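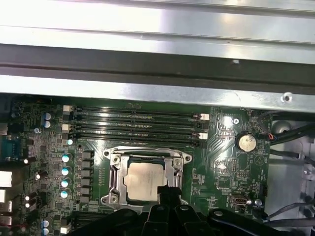

Closed fingertips over a corner of the processor, with four empty memory slots behind, at Tuvier's open day in Oltby.

Robots in the recycling shed: what we saw at Oltby

Monday, July 2, 2018

Tuvier opened its Oltby workshop to members of the public last month, and we went along with a short list of questions. The company has been telling councils since January that robot arms will soon be taking old office computers apart and sorting the pieces for resale. Our own council has 600 retired desktops sitting in storage at the Tedum depot, and it is being asked to put money toward a trial. We wanted to see the thing work before anybody signed.

The system is called Lis. It uses two arms at a slotted aluminum table, and the computer lies on its side between them with the panel already off. That last bit matters. A staff member took the panel off before we were let in, and when we asked whether the arms could do it themselves we were told it was "on the roadmap". Lots of things were on the roadmap. So were laptops, which make up a good part of what people in this district want to get rid of.

What the arms did do was slow and careful work inside the case. The gripper went in over the processor, waited, backed off and came in again at a slightly different angle. It's a tight space, with cables on one side and a row of small round capacitors on the other, and we'll grant that it didn't knock anything while we were standing there. One full attempt took 135 seconds from the start signal to the arm being back at rest. A person with a screwdriver and a bit of practice would have been on to the next machine, and several of us said so.

The answer was that a person gets tired and the arm doesn't. Fair enough, but the arm had a person beside it the whole afternoon. He reset it twice and moved the tower once by hand. If one paid worker has to mind each table, we'd like to see where the saving comes from, and the handout doesn't say.
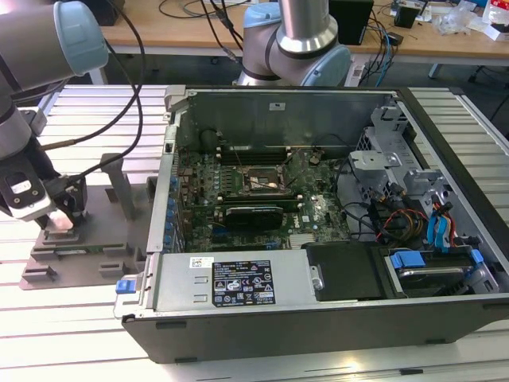
Dell tower on the table at Oltby, with one arm holding a small grey part over the tray at left and the second arm behind.

The handout does say that Lis has completed 2,680 practice runs. We asked how many of those ended with a usable part. The reply was that the figure counts runs started and finished, and that success is "tracked separately". We asked for the separate number and were promised it by email. It hasn't come yet.

Some of it was better than we expected. The grey tray beside the computer has raised blocks to steady whatever gets put down on it, a simple idea that seemed well thought through. The staff were polite and didn't hide the resets. And nobody we spoke to claimed it was ready to sell, although the brochure on the front desk comes fairly close.

Turnout was good — 203 people signed the book — but most groups got only ten minutes at the table, and we all watched the same model of computer. The Tedum stock is a mix of makes and ages, some with bent cases and stuck screws. We suggested Tuvier take a dozen from the pile, picked by us, and run them with the public in the room. They said they would think about it.

Until that happens, our view is that the council should keep its money and keep the depot's hand-sorting bench open. Comments on the trial proposal can be left at the council front desk, and we will print Tuvier's success figure in the next issue if we have it by then.

This site uses cookies to remember your settings and count visits. By continuing to browse you agree to their use. Accept | Manage preferences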